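Chapter 4

Reading a Street: How Buildings Meet the Sidewalk

In this chapter you will learn
How the lower floors of a building shape the life of the street in front of it
Why setbacks, street trees and doorways matter to people on foot
How to make a block survey of your own
What the word "frontage" means to planners, shopkeepers and surveyors

Key terms: frontage, setback, street wall, canopy, threshold, blank wall, active edge, block face

Opening case: The long way to the bakery

When Amber Treloar moved to Traltton, she had two ways to walk to the bakery. The short way ran along Dastero Street, past the side of a parking garage and the back of a furniture warehouse. The long way went up Yoo Lane, past a shoe repair shop, a row of narrow houses with front steps, a tiny park and a school with a low fence. For the first week she took the short way. By the second week she had switched, and she never went back.

She was a drafting student at the time, and the habit began to bother her in a pleasant sort of way. Why would a person who is always late choose the slower route? So one Sunday she took a notebook and walked both of them twice, writing down everything she passed at eye level. On Dastero Street her notes filled half a page. On Yoo Lane she ran out of room on the fourth sheet and had to finish on the back of a bus schedule.

That notebook is the seed of this whole chapter. Treloar went on to teach street surveying, and the method she worked out that morning (walk slowly, stay at eye level, write down everything, then walk back the other way) is the one you'll practice in Section 4.3. It costs nothing and it works on any street in the world. Once you've done it you may find it hard to stop!

4.1 The first 11 feet

Chapter 3 dealt with whole cities seen from far off: the grid, the ring road, the river crossing. Now we come down to the ground. Think about how you take in a building when you're walking right beside it. You don't see the roof. You hardly see the third floor. What you get is a strip of wall next to your shoulder, a window or two, maybe a door handle, a mail slot, a crack in the step with a weed growing out of it. All of this happens in the first 11 feet above the sidewalk, and for a person on foot that strip is very nearly the whole building.

Designers call this strip the frontage, although the word has other uses too. A shopkeeper who says "I've got good frontage" means that plenty of her shop faces the street where customers pass. A surveyor means the length of the property line along the road, and will give it to you in feet and inches. In this book we use frontage in the designer's sense unless we say otherwise, and when a problem set calls for the surveyor's sense it will say "measured frontage."

A good frontage gives you something new every few steps. Try it yourself on the way home today. Pick a block you know and notice how often a fresh thing comes up: a doorway, a display, a bench, a change in the brick. On a lively old main street you'll barely have time to take in one before the next arrives. Along a garage wall you can walk for a full minute with nothing at all, and that minute feels long. Treloar's students started calling these stretches "gray minutes," and the name has stuck in our classroom.
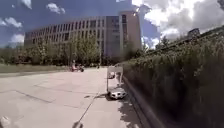
Height is a separate matter, and it's worth untangling the two early. Beginning students often blame tall buildings for dull streets. It's an easy mistake, and a quick walk through any big downtown will shake it loose. You'll pass towers with a fruit stand, a barber and a hotel lobby at the bottom, and the sidewalk in front of them is packed from breakfast until late. You'll also pass one-story buildings with no openings at all on the street side, and even the pigeons seem to hurry by. The upper floors do matter for wind, for shade and for the view from across the way, and we'll give them a full chapter later on. For now, keep your eyes low.

4.2 The space in between

Between the wall and the curb lies a zone that belongs partly to the building and partly to everyone. How deep it is depends on the setback, the distance a building stands back from its property line. Some towns require a deep setback, some forbid one, and a great many have rules that changed several times over the years, so that a single block face can zigzag in and out like a row of badly shelved books.

Old maps are wonderful for this. The Traltton town survey of 1843 shows Yoo Lane with every house pulled right up to the road and a line of gardens behind. By the time the lane was widened, the owners on the north side had given up their front steps, and the owners on the south side had kept theirs. You can still feel the difference underfoot. The south side is slower, friendlier and a bit of a squeeze with a stroller. The north side is easier to walk and a little less fun.

Trees do a great deal of work in this zone. A row of them along a sidewalk makes a kind of room, with trunks for one wall, the building for the other and the canopy for a ceiling. On a hot afternoon the people find that room right away. Trees also change how big a building feels to someone passing underneath, as leaves cover the floors above and bring your attention back down to the path. Timing matters too. A survey made in March, before the leaves are out, can read like notes from a different street, so always write the month at the top of your sheet.

Then there are thresholds, the small in-between places where you are neither quite outside nor quite in. A stoop is one. So is an awning, a recessed door, a porch, a low wall at sitting height. Watch any of these for an hour and you'll see what they're good for. Somebody waits out the rain. Two neighbors who meant only to nod end up talking until the ice cream melts. A kid sits down to fix a shoe. Very little of this shows up on a plan, and that's exactly why we go out and look.

4.3 Field practice: your first block survey

You'll need a notebook, a pencil and comfortable shoes. A clipboard is nice if it's windy. If your class uses Viteo survey sheets, take two, one for each direction.

Choose one block face no longer than 1000 feet. Pace it out first without writing anything.

Walk it again, slowly, and note every door, window, bench, sign, tree and change of material at eye level. Mark each one along a line drawn across the page.

Divide your line into stretches of 100 feet and total the entries in each.

Turn around and walk back. Add whatever you missed. There is always something.

Mark any gray minutes with a wavy line and write one sentence on what's behind the wall there, if you can find out. Asking a local is allowed and often the best part of the day.

Bring your sheets to the next class with the lines facing up. We'll tape them end to end along the hallway, and you'll be able to compare your block with everyone else's before we start on Section 4.4, "Corners," where two frontages meet and have to agree on something.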